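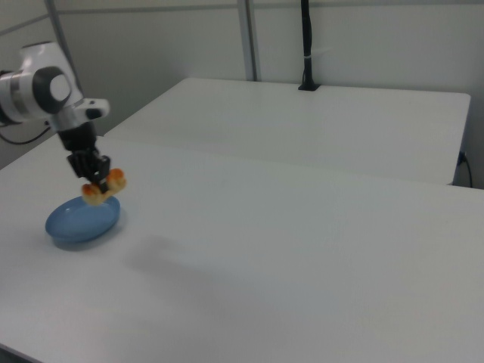 What color plates for striped rolls on a white table?

Posted by Clementina Loureiro, Aug 23, 2025

I'm setting up a bakery table for a school open house in September. The tables are plain white and the rolls are the long kind, pale with orange-brown ridges on top. I have blue plates with a raised rim and could borrow white ones. One roll per plate, no tablecloth. Which would you use, and which way should the roll point? I need 91 plates and don't want to redo them all.
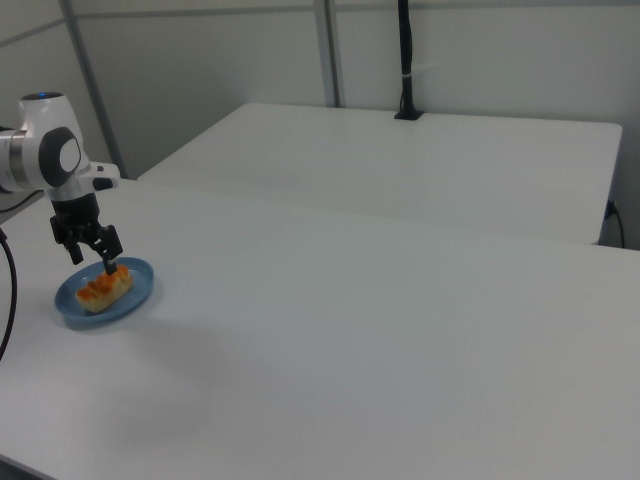
Food & Table > Serving

Pustau
Use the blue. A pale roll on a white plate on a white table disappears from a few steps away, and the orange top looks stronger next to blue. Set the roll in the flat middle so neither end rides up on the rim. I lay them all at the same slant, ridges toward the guests. Put the plates out first – then the rolls, once the spacing looks right.

Tkachenko
white is classic imo. But if you already have blue just use blue

Custach
Agree with Pustau. Try one roll beside the plate before you commit. If it's much longer than the flat part, get bigger plates or cut it in half. Leave a hand's width between plates so people can pick one up without bumping the next. We did 109 at our last sale and the tight rows were a pain.
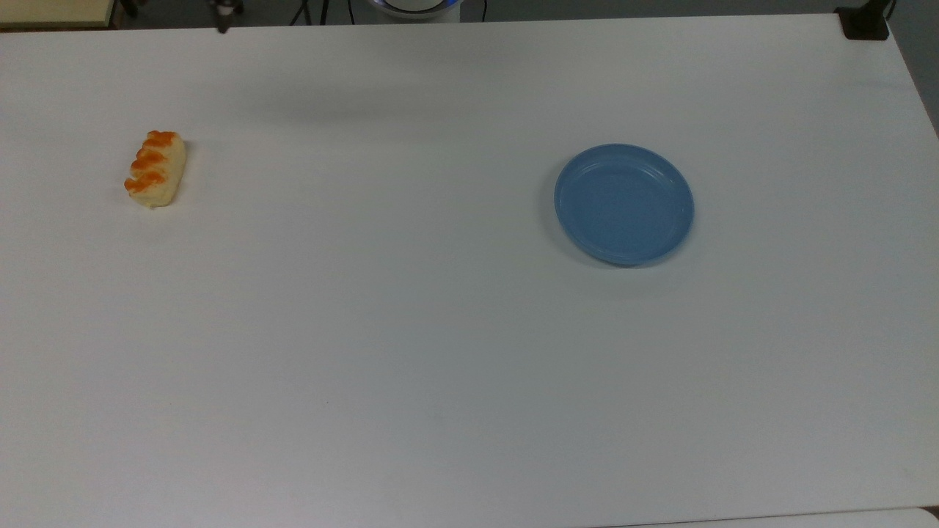 Striped roll and blue plate on a white table.

Comments (2)

Skaltitz: Do you put a napkin under the roll? Mine slide.

Clementina Loureiro: Going with blue, no napkins. Thanks – will try the slant.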